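Skullmont Gift Desk Guide
Home | Contents | Supplies | Packing | Handing over | Back to top
13/03/2023
By Flurina Ortner

Section 4. Filling a paper gift bag with candy packets

For the small handle bags only. Boxes and tins are in section 5. Read the whole thing once before you start, it's short.

What you need

- one paper gift bag with string handles
- the candy packets on the order slip
- tissue, if the slip says tissue
- tag and pen

4.1 Getting the packets ready

1. Clear a flat spot. Wipe it.
2. Lay the packets out face up so you can read the flavors. Check each one against the slip. Wrappers get redesigned and the colors fool you, so go by the printed name.
3. Look at the crimped ends. Any split, any pinhole, set it aside and take another.
4. Smooth the packet with the side of your hand. Dont squash the candies into one end.

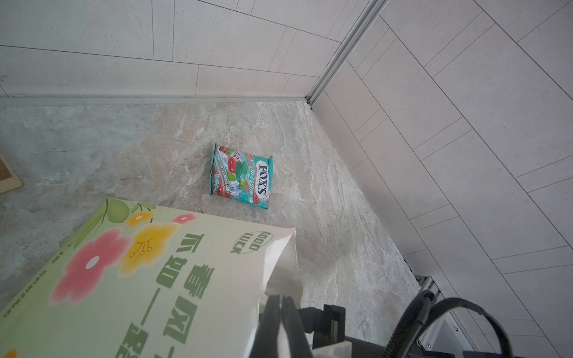

Fig. 4-1. Fox's Mint Blossom packet, flavor name on the teal band.

Note: mint goes with mint. If the slip mixes mint and fruit, put a fold of tissue between them. The smell travels, Mathias Oberholzer kept a mixed bag in a drawer until August and the lemon ones tasted like toothpaste.

Caution: keep packets off radiators and sunny sills. Soft candy sticks to itself and never comes apart nicely again.

4.2 Stacking

5. Pick the biggest packet for the back. Smaller ones go in front.
6. Make a flat pile first, outside the bag. Crimped ends all pointing the same way.
7. Turn every second packet if the pile leans. Fat end over thin end.
8. Press down lightly, let the air shift. Wait a moment, then check the hieght against the bag. Pile should stop well under the handle holes.
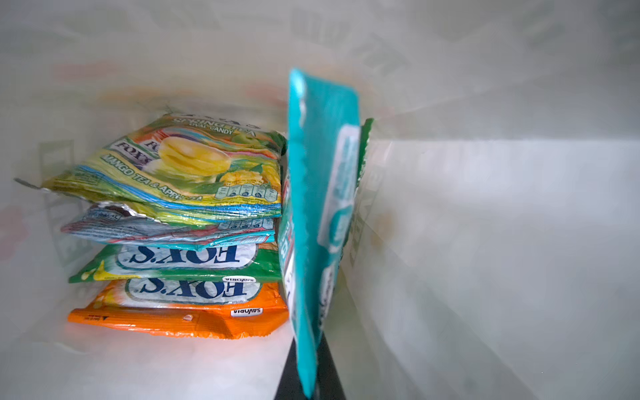
Why lay the packets flat before they go in the bag?
A flat pile shows you the real thickness, so you find out early if the bag is too small and you don't tear the paper forcing it.

9. Too thick? Take one out and stand it upright along the side. Still too thick, go up a bag size. The Valus medium holds 600 g without the bottom sagging. Over that use the Gisler with the card base.

Caution: do not staple through a packet. Ever.

4.3 Opening and filling the bag

10. Open the bag with both hands, fingers right down in the corners. Push the base flat. Pull the handles outward so the strings don't end up inside.
11. Stand it up. If it tips, the base isn't flat, go back to step 10.
12. Lower packets in one at a time, heavy ones first. Fruit flavors to the front if you want color at the top.
13. Mouth of the bag gone puffy or creased? Run a thumb along each fold from the bottom up.

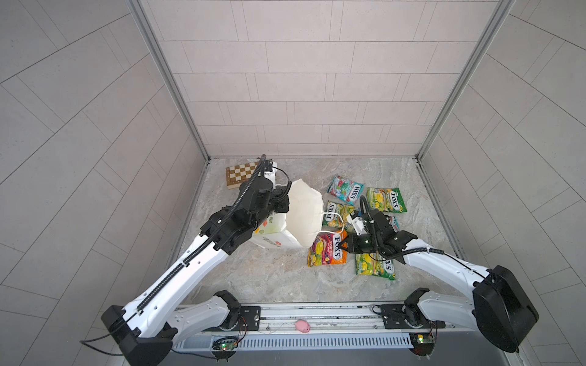 What if a handle string pulls out while the bag is being filled?
Stop and empty the bag, push the string back through its hole from the outside and tie a double knot on the inside before refilling.

14. Tissue last, tucked down the sides. Tag on the left handle. Write the slip number on the back of the tag, small.

Note: bags waiting for pickup go on the shelf with a gap between them, 12 to a shelf. Don't hang them by the strings overnight.

Stock codes: medium bag 582, tissue 25. Reorders to Roswitha Grabner.

Next: Section 5, Boxes and tins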